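November 20, 2025

Kodow, right arm. Wrist cable and hand service, then back on the slipper shelf.

Started at 8:40 with the unit on the gantry and the battery out. Reason for the job: right hand dropped off the bus twice on Tuesday, both times with the wrist near full extension. The left hand has never done it. Log says comm timeout on the hand node, no overcurrent, no temperature flag. Hours since last strip-down are at 109, so it was due for a look anyway.

Pulled the cover off the wrist and found the hand connector seated but with no strain relief to speak of. The old cable tie had gone brittle and let go. Wiggled the plug with the meter on it and could get an open circuit on one data line if I pushed it toward the palm. Left everything else alone until that was sorted.

Swapped the cable for one of the Geerts ones from the grey drawer. They are 40 mm longer than the originals. That gives more slack at full reach but leaves a loop outside the wrist, and I don't love the loop. Tied it off at the forearm end with a soft tie, two clicks short of tight. Did not tie it at the hand end – last time we did that (March) it sawed through the jacket.

Cleaned the connector both sides, new O-ring on the cover, wrist screws torqued to the card. Threadlock on all of them. Note that the blue bottle is nearly empty and the one behind it is the permanent stuff, please don't grab that by mistake.

Finger check on the bench supply: all fingers open and close through full range. Index has a little more backlash than I'd like. Measured it, wrote it on the card, still inside the limit. Thumb is fine. Ran 200 open/close cycles with the new cable and no dropouts, then another 200 with me bending the wrist by hand the whole time. Also clean.

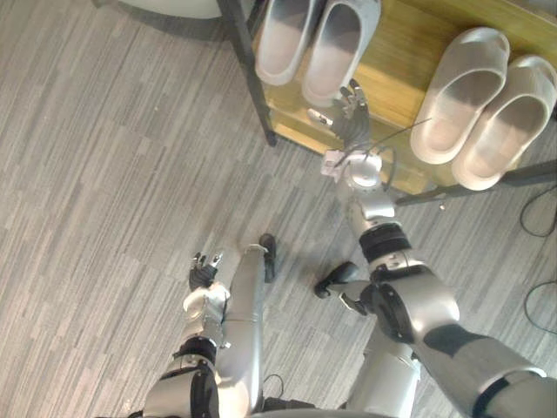

Reach poses next, with the hand power limited and the shelf where it normally sits. Loaded the zero file first and checked both shoulders against the marks, right elbow was out by a hair and I re-zeroed it. Then stepped through the slipper approach at quarter speed, stopping at each waypoint. At the shelf pose the right hand comes up over the front edge under the nearer slipper of the first pair, and the cable swings out from the wrist and lies across the shelf edge. Not good. It will rub there every cycle, and if a finger closes while it's lying on the wood it could get dragged along with the slipper. The rest of the pose looks right to me, left hand waiting well back from the shelf as it should.

Options for the loop:
Go back to the short cable with proper strain relief. Probably the right answer, but we have none in stock. Hullent quoted two weeks.
Spiral wrap on the Geerts cable and a second soft tie halfway along the forearm. Can do today.
Rotate the wrist in the approach so the cable exits on the far side. Means re-teaching the last waypoints and I'd sooner not touch those for a cable.

Went with the wrap. Still swings out, less than before. Holding the limit at quarter speed on the right arm until the short cables come in, and I've put that in the config with a comment so it doesn't get bumped back up.

Also found a small screw on the carpet by the shelf rail while I was down there with the torch. Checked it against the wrist cover, the hand and both elbows and nothing is missing from any of them. Thread doesn't match the shelf brackets either. It's in the magnetic dish with a bit of masking tape on it. If you're short one, that's where it is.

Feet and legs got a wipe and a look, nothing to report. Too much lying around on the floor at the shelf end. Tidy the leads before the next run please, I'd rather not find out what happens when it steps on one.

To do:
Order four short hand cables from Hullent, plus two spare connectors.
Ask Godent about the index finger backlash, whether the shim kit fits this hand revision.
Soak test, 1,000 cycles of the shelf pose at quarter speed, hand closing on air only. Look at the cable jacket after the first 200 before letting it carry on.
Battery back in and charged. It was at half when I pulled it.

Packed up 3:15. Estop tested both pendants, OK.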